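Gripper drops thin plastic after a while, fine at the start. Bad pads or bad settings?

Posted by Aurelio Palacios in Grippers and End Tools

Hi all! I've been having a great time with handheld grippers at home, picking up household trash so the recordings can teach an arm to tidy a room. Bottles and cartons are a joy. My trouble is thin film. For the first stretch everything holds, then film starts sliding out from between the pads, and it gets worse the longer I go. In January the tool also froze with the fingers shut and logged fault 1430, and I had to power it off to get it open. I'm running the Liang grip profile with closing force at 80. Turning it up to 100 held the film but crushed a bottle flat, so I went back.

The film I mean is the same sort of clear plastic as the bit between the blue pads.

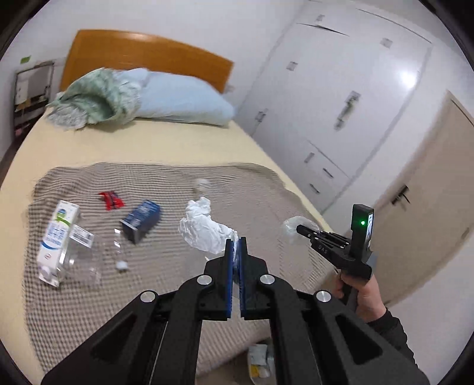
Could the pads be worn out already?
They're nearly new and the ribs still feel sharp under a fingernail, so wear doesn't look likely to me.

Things I've tried so far: restarting, swapping the left and right pads, and a fresh battery. Swapping changed nothing at all. I'd love to fix this because the rest of it works so well!

Lama Abou Jaoude
Oh, I know this one, and it's such a fun little problem once you see it! Film leaves a greasy layer on soft pads. Food wrappers are the worst, and dusty blankets come a close second (lint sticks to the grease and then you've basically got a felt slipper on each finger). You won't spot it by eye. Press a strip of clear tape on the pad, peel it off and hold it up to a window.

My routine, which took me from dropping film all afternoon to hardly ever:

Power off and take the battery out before your fingers go anywhere near the jaws. The linkages pinch hard.
Wipe both pads along the ribs with a barely damp cloth, then a dry one. No alcohol, it made mine stiff.
Let them air for 3 minutes.
Leave the force at 80. Going to 100 hides the slipping and strains the motor.

About the freeze: on my Brusport controller, 1430 means the motor was told to close and didn't see the fingers move in time. A scrap of film caught in a pivot will do it. I found a curl of wrapper wound round one of mine, thin as a hair. Turn the jaws to the light and work them open and shut by hand with the power off. If you feel a gritty spot, go in with a soft toothbrush.

Also try changing how you pick. Big flat packages want to be taken by an edge, and then lifted slowly so the weight doesn't swing and peel them out of the pads. 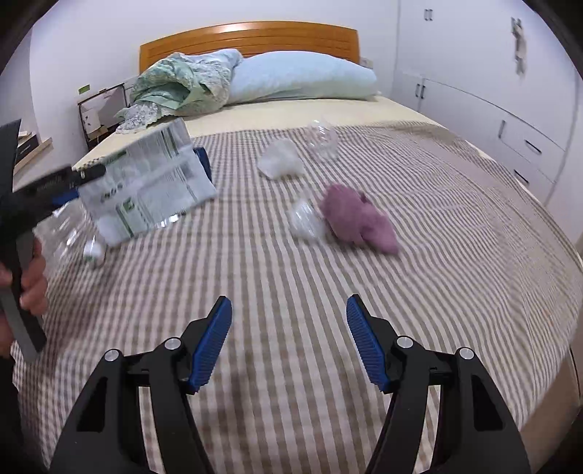
If it freezes again with the power on

Please don't pull on the fingers! I did once, the controller woke up mid-tug and I had a blood blister for a week. Cut the power first, wait for any light to go out, then open by hand. And if you get the same fault again right after cleaning, stop using it and check the cable where it enters the housing. Mine had a nick there that only showed when I bent it.

Makach
had the same thing, it was the firmware. update it

Gronatholm
Firmware did nothing for mine, but Lama's tape trick is brilliant, I just did it and the strip came off gray! One thing to add: I keep a second pair of pads and switch when the first pair gets slick. Mark them so you know which went on when.

Aurelio Palacios
Tape test done and wow, both strips were filthy. I cleaned the pads and film is holding again at 80. Haven't seen 1430 since, though I did fish a tiny shred out of a pivot on the right side, so I'm keeping an eye on that one. Cable next, when I can find my good flashlight.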